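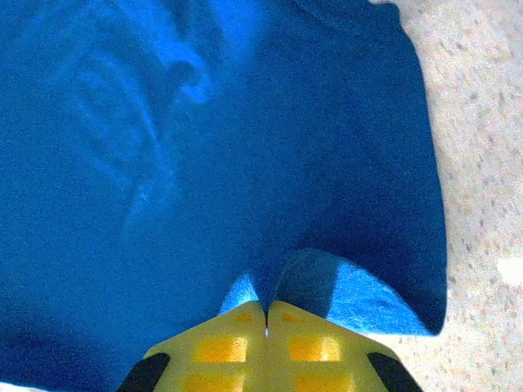 November, folding notes

Started 8:40 in the back workshop. Job for the morning was the blue cloths, flat on the floor, folding from the long side. Venla had set up before I came in, so I only had to find the tape measure and the notebook.

Fold line first. We had been marking it with chalk, and chalk is bad on this fabric. It gets down into the nap and then it won't brush out, so after a few rounds every cloth has a gray stripe in the middle and you end up folding to the old stripe whether it is right or not. Switched to a loop of thread at each end. Slower to put in. Pulls out clean.

Smoothing: with the flat of the hand, center to edge, one direction only. Going back over it the other way lifts the nap and the color looks different wherever you touched it. I spent too long this morning chasing a wrinkle that was only brushed pile. If in doubt, feel for it with a fingertip before pulling the cloth around again.

The edges don't lie straight on their own. The long side wants to bow out at the middle, and if you fold it like that the top layer hangs over the bottom one by a finger's width. Mirjam Kaufmann's way is to take hold at both corners, lift the side clear of the floor, give it a light tug, and set it down again. I tried it on 10 cloths and it was good on 8. The other two had a hem that was sewn tight, and no tugging fixes that. Put those in the box by the door for Venla to look at.

Corners: they roll under. Check with a finger before the second fold, otherwise there is a lump inside and the stack leans. I forgot on the first few and had to open them up again.

Floor. The carpet corner is better than the bench for this. On the bench the cloth slides as soon as you pull on one side. On the carpet it stays where you put it, but it also picks up every bit of lint, so vacuum first and go over the cloth with the roller before it goes on the stack. Roller refills are down to one. Nedley order goes out this week — add refills, and the wide ones if they have them.

Light is a nuisance near the window until 11 or so. The sheen on the blue hides shallow wrinkles on the side facing the glass. Pulled the blind halfway and it was easier. Could also turn the cloth a quarter and check it again, but that means picking it up.

Fold order as it stands now:
thread loops in
smooth, center to edge
lift and tug the long side
check corners
first fold, long side over
smooth again, lightly
second fold, short side over
roller, stack

Stack height: stopped at 11. Higher than that and the bottom ones get a hard crease.

After lunch Venla asked if the second smoothing is needed at all. I left it out on a few and could not see much difference in the stack, but they had only been sitting a short while. Leave them overnight with the others and compare in the morning.

Still to do: wash the chalked ones on 40, separate from the rest. New thread, something lighter than the navy, which I kept losing against the cloth.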